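# Tank water tastes metallic after first winter rain

**walluria_shed**

We're on rainwater only, just outside Walluria. Two tanks feed the house: a 3000 litre galvanised one off the shed roof and a larger poly tank off the house. In July we had the first decent rain in months and the water from the shed tank now has a strong metallic taste. The poly tank is fine. The roofs are the same age and the same colour-coated steel.

First flush diverter is fitted on both. Gutters were cleaned in autumn. I've tested pH with a pool kit and got a reading at the bottom of the chart, so I don't trust the number. Is this a zinc problem, and do I need to drain it?

**Piyumi Majumder**

Probably zinc, yes. Rainwater is soft and slightly acidic, and it will take zinc off bare galvanising until a film forms on the inside of the tank. Scrubbing or pressure washing the inside removes that film and you start over. Has anyone cleaned the tank recently?

Check these before draining:

- Pool kits are poor at the low end and unreliable in soft water. Use a meter calibrated the same day.
- Check for copper fittings upstream of the tank. Copper in the water will attack galvanising downstream of it.
- Empty the diverter chamber by hand. If the slow-release valve is blocked, the chamber stays full and the next rain bypasses it entirely.

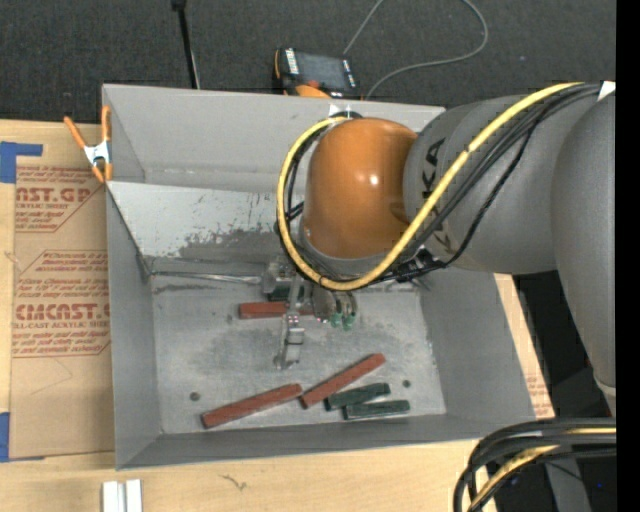 A lab test for zinc, lead and copper is worth the money if you drink from this tank. Run the tap for a minute, then fill the bottle. Take a second sample straight from the tank outlet. If the tap result is much higher than the outlet result, the problem is in your pipework and draining the tank won't change anything.

If the pH is low, hang a mesh bag of limestone chips in the tank. Start with a small amount and retest after a fortnight. Drink from the poly tank in the meantime.

**arkow_11**

had the same at Arkow, got a liner put in. about $1000 all up. no taste since. you lose some capacity but not much

**walluria_shed**

Thanks both. The tank was pressure washed in autumn when the gutters were done, so that fits. The diverter valve was also blocked solid with leaf sludge. I've cleared it, and I'll send off both samples before I spend anything on a liner.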